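The club that practises in a virtual workshop

By the time the last bus leaves Larness in November, it is already dark, and the lights in the upper classroom of the community college are still on. The robotics club began at four o'clock and was supposed to finish at six. It almost never does.

I visited the club three times this term. I expected noise, metal and the smell of solder. What I found was a row of old laptops, a kettle, and 15 students who were arguing, quite politely, over the friction of a fingertip. The club has no robot arm of its own. It works in simulation, in a virtual workshop the students call Rusosard, and everything they bring to the regional Brimura competition must first be tried there.

The task this year sounds like something for small children. The arm has to pick up small objects and carry them over to a container. Each team gets 32 trials, with a new random arrangement for each one, and the program must decide by itself where to put the fingers. A person of three years can do this without thinking. For the students it has taken the whole autumn.

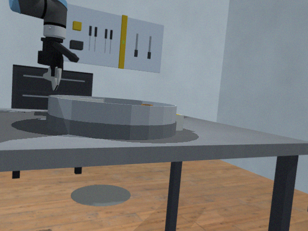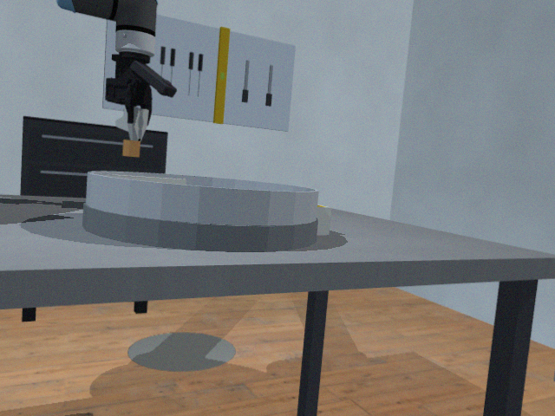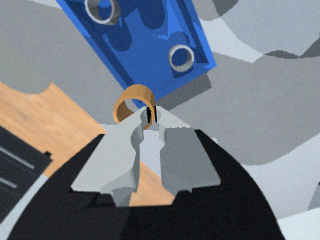

Three views from the club's simulated workshop.

The first weeks were mostly failure. In the earliest version, I was told, the gripper closed too fast and the object shot away across the table like a wet piece of soap. Then it closed too slowly, and the trial ran out of time. One student kept a notebook with a page for every kind of mistake, and gave them names. My favourite was "the polite waiter", for an arm which travelled beautifully to the correct place and had brought nothing.

The older members write the motion planning, and the newer ones begin with the camera views. Colour is a more difficult matter than I had imagined. A shadow can change the edge of an object enough that the program takes it for something else, so the students move the virtual lamp again and again and compare the results. It is slow work, and a good part of it is waiting.

Money is of course one reason for the simulation. The Öztürkmen workshop, a family machine shop near the harbour, pays for the entry fee and has lent two of the laptops, but a real arm is far beyond the budget. The teacher who supervises the club does not see this as a sad story. Seven years ago, when she started, the students shared one broken kit and spent most of their evenings looking for screws on the floor. Now a beginner can crash an arm into a table on the first afternoon – and try again a minute later.

There are also things the screen does not teach. Two former members who study engineering now told me that their first real motor surprised them, with its heat and its small vibrations. They had to learn again to be careful with their hands. The club has started to visit the machine shop once a month for this reason, and the students come back with dirty sleeves and many questions.

The regional round is held in the college gymnasium, and visitors are welcome. New members can join until the end of term, and no experience in programming is needed. Bring your own mug.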